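Learning to buy less food on Saturday

When I moved to this country I had one big surprise, and it was the refrigerator. In the apartment where I grew up we had a small one, it came up to my chest, and the freezer was a little box on top where you could keep one chicken and some ice. The one here is taller than me. The first week I opened it and I felt that I must fill it, as if it was my duty.

So I filled it, for years. Every Saturday I drove to Predby, the big store behind the highway, and I came home with the trunk full. By Thursday one part of it was soft, one part had a smell, and one part I did not remember buying. I am from a family where bread was never thrown away. My grandmother kissed a piece of bread if it fell on the floor and then she ate it. I threw away whole bags of salad, and I did it quickly, with my face turned to the side.

In June I decided to write down everything that went into the garbage. I did it for 9 weeks. I used the back of old envelopes and a pencil on a string, tied to the handle of the cabinet under the sink. I wrote the name of the food and the price, when I could find the price. At the end I added everything and the sum was 559 dollars. I added it again because I did not trust it, and the second time it was the same.

I was ashamed for one evening. After that I became curious, and this was much more useful. I sat down with my envelopes and I looked for what comes back again and again. Cilantro was on almost every one. Half cans of coconut milk. Yogurt in the large size, which I buy because the price per ounce is better, and then I eat half. Bananas, always the last two. Meat was almost never there — I am careful with meat, it seems, and careless with everything green.

What I changed first was the table. It may sound strange, but before this I made my shopping list in the car, in the parking lot, with the phone on my knee. Now I make it at home at the table, with the refrigerator door open behind me, and I must stand up and look before I write any line. If I write "carrots," I stand up. Very often I find carrots.
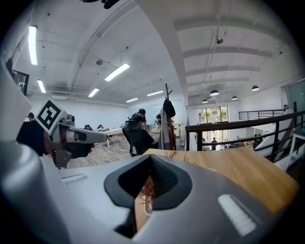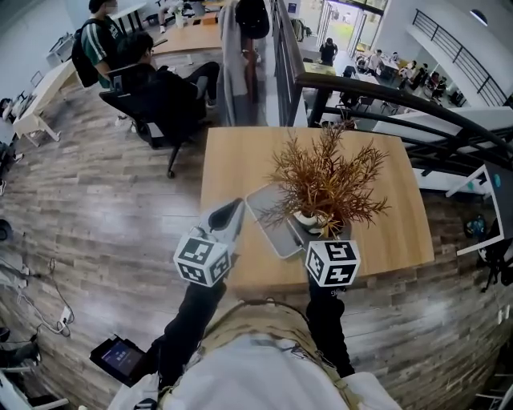

The second change was harder, and it was to go to the store two times in the week. Everybody advises the opposite. They say that one big trip saves time and gas, and that every extra visit is a temptation. For me this was not true. When I know that I can go again on the way home from work, I am calm, and a calm person does not buy three kinds of lettuce. My second trip is to Sipos, a small grocery near the bus station. They sell herbs by the stem if you ask. I did not know that I could ask. I had passed by that door for years and bought my cilantro in a bunch as thick as my arm.

My third change is a shelf. The middle one, at the height of the eyes, is now for things which must be eaten first. There is no label on it and no special box, it is only the shelf where I look before I cook. Half an onion goes there, the open can (moved into a jar), the rice from yesterday. I read about this idea on several websites and I always thought it was too simple for me. I had to pay 559 dollars to try it.

I should write also about what did not work. I tried an application, called Wavis, where you scan each product and it reminds you of the date. In the first week I scanned 50 things. It was pleasant, like a game. In the second week I came home tired and left the bags on the floor, I put the food away without the phone, and from this moment the application knew about a kitchen that did not exist. It sent me a message about cream that I had already finished. I removed it. Maybe for a more patient person it is good.

I also tried to freeze everything. The freezer is a place where you can hide your guilt for a long time. I had small bags with gray things inside, and I told myself that I had saved them. Now I freeze only bread, broth, and berries, because these I really take out again.

Soup was the big teacher. In my language we have a word for the soup that is made at the end of the week from what is left, and it is not a polite word, you can also use it for a messy room. I make it on Friday evening. Onion first, slowly, then the hard vegetables, then the soft ones, and the greens when the heat is already off. If I have the end of a hard cheese, I put the rind in too. I buy this cheese from Custumano, the Italian deli, where it is expensive, and so I respect it more.

I did the envelopes again this fall, but only for one month. I had hoped to stay under 50 dollars, and I did not make it, there was a melon and a very unlucky package of mushrooms. Next month I will try again. The pencil is still on its string, and I have a new pile of envelopes from the electric company.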